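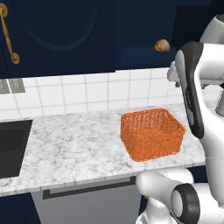

How to regrout a kitchen splashback without losing a whole weekend to it

Grout is the only part of a kitchen that gets blamed for its age. Ours had gone the colour of weak tea, and the quote to have it redone was $700, so I bought a rake and did it myself over a Sunday. Plain square white tiles with thin grey joints, like those under the navy cupboards up top, are the kindest sort to learn on: the lines are straight and grey forgives a lot. Skip bright white grout unless you never fry anything.

What you need: a grout rake, a rubber float, two sponges, a bucket, painter's tape and a bag of unsanded grout. I used Skukach in mid grey. Majumder sells a nicer one in a tub, priced accordingly.

1. Turn off the power to any outlets in the wall and take the covers off. Tape along the benchtop and the underside of the cupboards.

2. Rake out the old grout to a couple of millimetres deep. It's dull work and the dust gets into the toaster. Wear glasses and a mask.

3. Vacuum the joints, wipe them down and have a cup of tea while they dry.

4. Mix a small batch to the thickness of peanut butter. Leave it to stand as the bag says, then stir again.

5. Push it in with the float held on the diagonal. Work a patch the size of a tea towel.

6. Wait 30 minutes, then wipe with a barely damp sponge. A wet one drags the colour straight out, as the patch behind my kettle will attest.

7. Buff off the haze that evening. Leave the joint at the benchtop empty and run silicone along it the next day.

Seal it once it has cured. I put this off until March.

Last updated: March

Search this site... Go

Comments

tilesandtribulations: Oscillating tool for step 2. My wrist still hasn't forgiven the hand rake.

Jeria: Does this work on floors?

stidby_shed: @Jeria wider joints want sanded grout, otherwise much the same with more kneeling.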